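Chapter 7
Packaging and the Household

Learning objectives

After reading this chapter you should be able to explain why goods are packed before sale, describe the main kinds of packaging found in the home, and read the basic information printed on a pack.

7.1 Why goods are packed

Until quite recently most dry food was sold loose. A shopkeeper kept flour, salt and sugar in sacks or bins and weighed out what each customer asked for. The paper bag it went home in carried no printing, and the buyer had to trust the shop for both weight and quality.

Packing at the factory changed this. The weight was fixed before the goods left the building, the maker's name went on the outside, and the shop became a place where finished packs were stored and handed over. In the market town of Dirkcombe, the grocer's stock book for one May lists 368 separate lines, of which only a handful were still weighed at the counter. A generation earlier nearly all of them had been.

A pack has to do several jobs at once. It holds the goods together, keeps out damp and insects, survives being stacked in a lorry, and tells the buyer what is inside. These jobs can pull against each other. Thin film is cheap and light but gives little protection against crushing. Thick board protects well but hides the contents and takes up room.

Clear film with the printing placed directly on it is one common answer for granular goods. The buyer can see the contents and read the text on the same surface, and there is often a telephone number for orders or complaints.
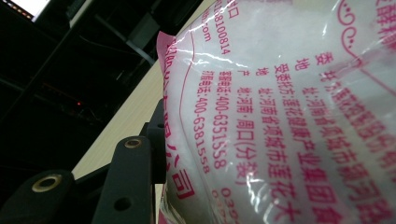 7.2 Flexible and rigid packs

Packaging is usually divided into two groups. Flexible packs, such as bags, pouches and wraps, take the shape of what is put in them. Rigid packs, such as jars, tins and tubs, keep their own shape when empty.

The choice affects transport costs more than most people expect. The packing firm Clestmont compared the two for one of its customers and found that a lorry could carry 3,249 filled bags of a dry product but only 1,104 tubs of the same weight. The difference was mostly air — the space between round tubs, and the space left at the top of each one.

Rigid packs have their own advantages. They can be opened and closed many times, they stand upright on a shelf, and they are often kept and used again once the goods are finished. Clear plastic is widely used for small household containers of this sort, with or without an inner dish.

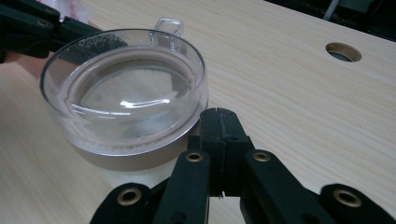
Reuse is hard to measure, as households rarely keep records of it. Ashwin Murthy asked families on the Brillemari estate to keep a diary of every pack they threw away or kept over a single month. The 865 diaries returned showed that tubs and jars were kept far more often than bags, and that more of them were used for buttons, screws and seeds than for food. We return to the Brillemari diaries in section 7.5, where the full table is given.

Key terms

Flexible pack: a pack that takes the shape of its contents.
Rigid pack: a pack that keeps its shape when empty.
Net weight: the weight of the goods without the packaging.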